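Trurkodthorpe turns out its drawers for the Holloway swap shelves

If you have a drawer at home that will no longer shut, you are in very good company in Trurkodthorpe this month. The Holloway, the old reading room at the bottom of the hill, is asking everybody in the village to gather up the small bits and pieces they never use – the spare pens, the little gifts still in their wrappings, the toys that have been outgrown – and to bring them along in a box for the August swap.

It is the second summer the swap has been held, and those of us who squeezed in last year will remember how cheerful it was, and how warm, with the windows propped open and the tea urn going all afternoon. By closing time 581 items had found new homes, which is rather more than there are people in the village! This year there will be nine tables in place of six, and the side door will be open as well, so the queue ought not to reach the bus shelter again.
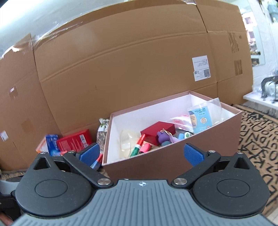
Sorting has already begun in a good many front rooms, and the advice from the Holloway is to start with one box and not to be too strict about what goes in it at first. Small things have a way of hiding behind one another, and you only find out what you own once it is all in the same place. The box shown here has a purple soft toy sitting beside a little red gift box, with a glue tube and a pink marker lying towards the front, and that sort of happy jumble is just what the swap is after. Pens and glue are especially welcome, as the children's table ran through its supply before three o'clock last year and there were some very long faces. Do try each pen on a scrap of paper before you pack it, and tighten the lid on anything that might leak.

Larger cardboard boxes are wanted too, the bigger the better. They go under the tables for the things that come in late, and at the end of the day they carry whatever is left over to the Zullero shop on the high street, which has kindly offered to take it all in and find a use for it. Usora, the parcel counter next door, is saving its empties behind the till and is happy for people to call in and help themselves until the end of the month.
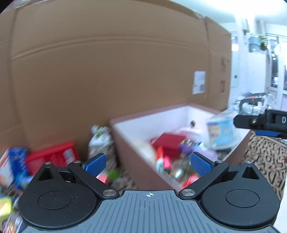 Packets and cartons can be a puzzle, and several people have asked whether they may bring them. They may, so long as they are unopened and in date, and it helps a great deal if they are kept apart from the toys and the stationery. It is easy enough to do while you are sorting on the floor at home: a storage box in the middle for the odds and ends, and the packages lined up to the left of it, as they are here, with a big carton standing behind. Anything in glass should be wrapped in newspaper and handed over at the door. If you are reusing a delivery box and it still has its white label on the side, please peel that off or black out your address before it leaves the house.

Boxes can be dropped at the Holloway on any morning in August between nine and noon, and there is a dry spot in the porch for anyone who comes after that. It costs nothing to bring things and nothing to take them away, although there will be a jar by the urn towards the new blinds. Scones would be gratefully received, plain or fruit, and should go straight through to the kitchen.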